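Nedbridge lettings update - July

Quick one this month as we're short in the office and half the phones seem to ring at once. Renewals first, then the Skallis building, then parking. Please read the parking bit.

Renewals. If your lease ends before the fall you should have a letter from Mirjam De Haan by now. Blue envelope, not the white one (white is the water bill insert). Sign page 5, initial the pet page even if you have no pet, and get it back to the front desk. We had 52 of these go out and a good number came back with no initials, which means Mirjam has to call you, and then you're at work, and so on. Email scans are fine. Phone photos are fine too if we can read them.

Rents on the one-bedrooms are staying where they are through the winter. Two-bedrooms on the courtyard side go up a little, the figure is in your letter. If you want to talk about a longer lease come in and ask, there is some room on the eighteen month ones.

Skallis building. The lease-up is going well. The first two floors are spoken for and the third opens for viewings as soon as the hallway carpet is down. Units there have in-unit laundry, a storage locker in the basement and the bigger kitchen. No balconies on the north side - people keep asking. Ground floor corner unit, the one with the double doors, is still being held as commercial, and we've had three inquiries. Nothing signed.

Current tenants get first pick for two weeks before we list on the public sites. Your deposit moves with you if the walk-through is clean. Put your name on the list with Nimal Seneviratne, extension 228. Leave a message with your unit number, he can't call back a first name.
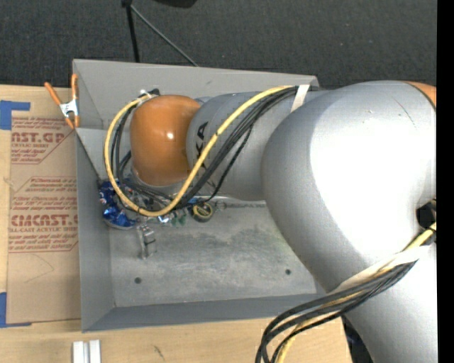
Robot arm over a metal bin on a wooden tabletop.

Parking. Restriping of the Cukosano lot starts at 7 a.m. and cars need to be out the night before. All of them, including the motorcycles by the fence. Date will be on the lobby door once the contractor confirms, and we'll text it as well. Overflow is on the gravel side behind the mailboxes. Old hang tags stop working when the lot reopens. New ones are green and you get one per bedroom, no exceptions this time round. Guest passes are still at the desk, three nights max.

Unit 427 is back on the market, top floor, two bed, one and a half bath, new fridge, the stove is the old one but it works fine. Gets the afternoon sun. Cats ok, dogs under the usual weight. Available from the first of next month. If you know somebody, the referal credit still applies and comes off your next rent, not paid in cash.

Sublets - you need it in writing from us before anybody moves in. We found two last month that we knew nothing about. Form is on the tenant page under Documents, takes a few days to aprove.

Lockouts after 6 p.m. go to Paul, number's on the back of your key card. There is a fee. Daytime lockouts are free, just come to the desk with some ID.

Office closes at 4 for the rest of the month. Drop box is open all night, checks only please, no cash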